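Clambridge, Where It Is Always Raining on Somebody's Breakup

The bus to the Derese lot leaves from behind a tire shop in Plullmont, and if you miss it you wait two hours for the next one with nothing to look at but tires. I mention this first as it's the only practical advice in this report. Everything else concerns a town that doesn't exist.

Clambridge is the setting of Tastlow, the weekly family drama in which everybody has amnesia or is about to. The studio opened the standing sets to visitors this spring, and I went on June 13, 2019, a Thursday, with a printed ticket, a bad sandwich and four seasons' worth of strong feelings about the harbor café.

I should confess my level of interest. I started watching in February, when I had the flu and couldn't reach the remote. By the time I could reach it, the elder sister had married the man who bought the cannery, and I had opinions.

The tour takes 28 people at a time. Ours included a couple in matching show T-shirts, a teenager who had clearly been brought, and the couple's mother-in-law (one or the other's, I never worked it out), who believed throughout that we were visiting the set of a different series and asked every guide where they kept the horses.

You begin on Main Street, which is shorter than any street I have ever crossed. On screen the heroine can walk down it for an entire conversation about her father's will. In person she'd be done before "Dear." Our guide explained that the actors simply go around again while the parked cars are swapped, and that if you watch episode 154 closely you can see her pass the same bakery twice. I have since watched episode 154 closely. She passes it three times.

The harbor café is real in the sense that it has walls. The coffee machine is a shell with a light in it. The pie in the case has been the same pie since the pilot and has a faint shine to it, like a bowling ball. I asked if we could sit in the breakup booth and was told yes, for one minute each, and I won't pretend I didn't use the whole minute.

Then the rain. It comes out of a pipe above the church steps, and a man turned it on for us with a wrench. It looked like a plumbing problem until you stood behind the rope where the camera goes, at which point it looked like the end of season two and the woman in the T-shirt had to borrow a tissue.

The hospital is one corridor and a door. Behind the door is another production's kitchen. I had always wondered why nobody in Clambridge ever gets as far as surgery.

After lunch (bring your own, see sandwich) there's the wardrobe store, where 1505 items hang in a sort of barn, sorted by character and then by mood. The villain has his own rack and most of it is gray. There's a whole section of raincoats, for the reasons above, and a smaller one for wedding dresses, several of which have been to more than one wedding. We were asked not to touch, and then the horse lady touched. 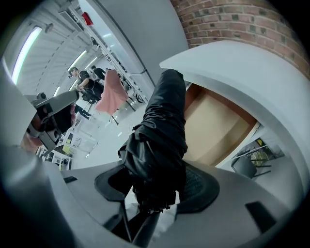
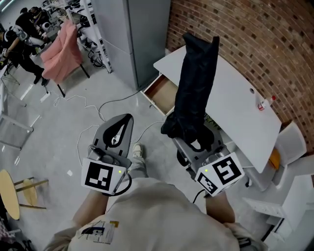
The last stop is the screening room, where they show a reel of scenes that never aired. The best was a long argument in the cannery office, played completely straight, while a pigeon walked back and forth along the filing cabinet. Both actors kept going. It had more tension than the finale.

The gift shop sells mugs from the café, which hold less coffee than you'd want, and a Clambridge street map, which is mostly ocean. I bought the mug. The teenager, I noticed, bought two, plus the map, and spent the wait for the bus asking the matching couple who really pushed the lighthouse keeper.

Wear flat shoes, since the cobbles on Main Street are painted rubber and grab at anything with a heel. The tour runs on weekdays when they aren't filming. They post the dates late, so keep checking. There is one restroom, next to the church, and the line for it passes directly under the pipe.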